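Enriquez Teaching Supplies
Data Collection
Pakier Handheld Gripper Pair

Pakier is a pair of handheld grippers for recording manipulation examples without a robot. You hold one in each hand, you do a chore, and the chore is written down in a form a policy can be trained on. The robot joins later, when all the dull parts are over.

What you get is jaws, a handle, a cable and a lot of patience that you supply yourself. The jaws close when you squeeze and open when you stop squeezing, and the opening is logged along with the pose of the hand. The wrists are yours, so the motion comes out looking like something a person would do, including the part where the person misses and tries again.

What it's for

Short tabletop work with objects you would find in a drawer. Picking things out of boxes, putting things into boxes, closing the boxes, and then the reset, where you take everything out so you can do it again. Our customers tell us the reset takes longer than the task. We believe them.

It also does well with lids, latches, cables and anything with a part that sticks out and catches. Those are the examples a learning system is usually starved of. Anybody can collect a foam cube moving from left to right. Several labs have, at length.

It is not meant for heavy lifting, wet work or anything above the shoulder. Please don't pick up the cat.

Two hands

We sell Pakier as a pair and get asked every month whether we'd split one. We would rather not. One gripper gives you half of a bimanual task and a free hand that will wander in to help, because hands do, and then your training set contains a bare thumb holding the box steady. With a gripper in each hand the temptation goes away. If the second hand has nothing to do, let it wait at the side with its jaws open. Waiting is a useful thing for a policy to have seen.

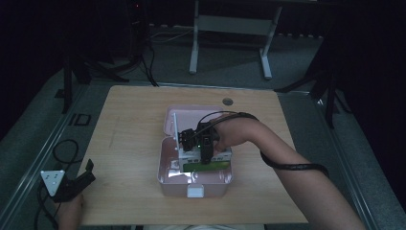 Our first batch went to a group working on packing small electronics, and their notes came back in May. The jaws were fine, they wrote, but whoever decided on the cable length had clearly never sat down, and could we please say somewhere in the manual that the operator should practice before recording, as their first 30 episodes were mostly a record of someone learning to use the gripper. Both points were fair. The manual now says it on page 2, in bold, and the cable question is dealt with under Cables.

Recording a session

Clear the table of anything that isn't part of the task, coffee included. Start the recorder, bring both grippers into view and squeeze each one fully shut and fully open. That gives the software its end stops. Then do the task at a pace you would call slightly slow. Fast demonstrations look impressive and train badly.

Keep the mistakes where you recovered. A slip followed by a second grasp is worth having. A slip followed by a sigh and a walk around the table is worth deleting, and the review screen has a key for that. You will learn where it is without looking.

Move the objects between episodes. A box that sits in the same spot 1,288 times teaches the robot where that spot is - and very little about boxes. Turn it, slide it, swap what's inside.

Software

Pakier ships with Keka, our recorder, which lines up the gripper data with your camera streams and writes one folder per episode. It has a start button, a stop button and a review screen. A request for a dark mode is under consideration and has been for some time.

If you already use Nitska for labeling, Keka exports to it directly. Other formats go through a script we maintain grudgingly but do maintain.

Cables

Yes, there are cables. Run each one along the back of the hand and down the forearm, with enough slack at the elbow that you can reach the far side of the table. We include four fabric straps for this. A wireless version has been tried here twice. It dropped samples, always in the good episodes, and it has gone back in the cupboard.

The longer cable is now standard. Owners of first-batch units can have a replacement for the cost of postage.

In the box

2 handheld grippers, left and right
2 long cables
4 forearm straps
Spare jaw pads
Keka license, one workstation
Printed manual, with the bold part

Camera and stand not included.

Ordering

Pairs are built to order. Schools and university labs should ask for the teaching price before paying the other one, as refunding the difference takes us longer than building the grippers. Spare pads and straps are in stock and go out the same week.

Page updated Fri 11 February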